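Two Arms, One Table: our sorting build at the Tungate workshop
Lenka Sokol and the Matow group, project report

Why we chose sorting
We wanted a job that sounds dull and is secretly hard. Picking up a small part and putting it in the right basket is exactly that! Our bench has two arms facing each other over a wooden top, a black frame to keep everything square, and as many plastic baskets and trays as we could borrow from the shelves. We began in February with one arm and a lot of optimism, and the second arm joined once the first could be trusted near the table.

The first thing we learnt is that the wrist camera sees the world very differently from us. The fingers take up a huge part of the view, and a bin that looks obvious from a chair can be half hidden behind one of them.

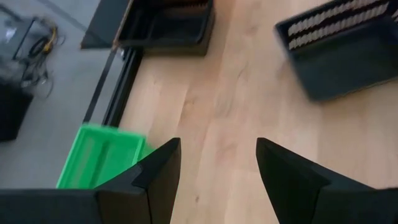
Why not just use one camera high above the table?
We tried that first, and it was fine for finding a basket. For the last few centimetres before a grasp it was poor, as the gripper blocked its own target. With the wrist view added, far fewer grasps went wide.

Teaching it
We drove the arms by hand and saved each run. Our plan was 1,000 runs, which was wildly hopeful – we had 300 good ones by 28th May, and they were enough to get going. A run was thrown out if a basket was knocked or if the driver paused too long. Driving is tiring, so we swapped over every 11 runs and kept a tally on paper.

Baskets were moved and turned between runs. Early on we had lined them up neatly, and the model simply learnt where they lived. Once we started leaving them at odd angles it had to look for them, and that was the best afternoon of the whole project.
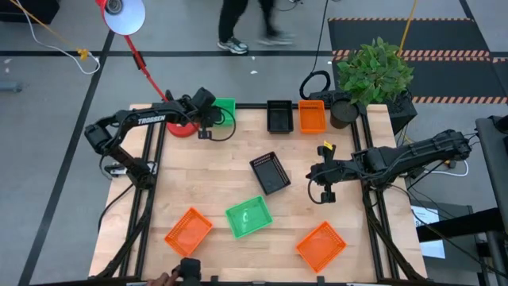
Lighting gave us more trouble than the software did. Shiny plastic changes a lot with the sun, so we ran a batch in the evening and another at midday and mixed them together. Villeck, our name for the control program, also had a nasty delay of roughly 7 frames between the two arms until we gave each its own thread.

Still to do
Handing a part from one arm to the other works slowly and only with the bigger parts. We'd like to fix that next, then tidy the cable runs and write up the settings for the next group.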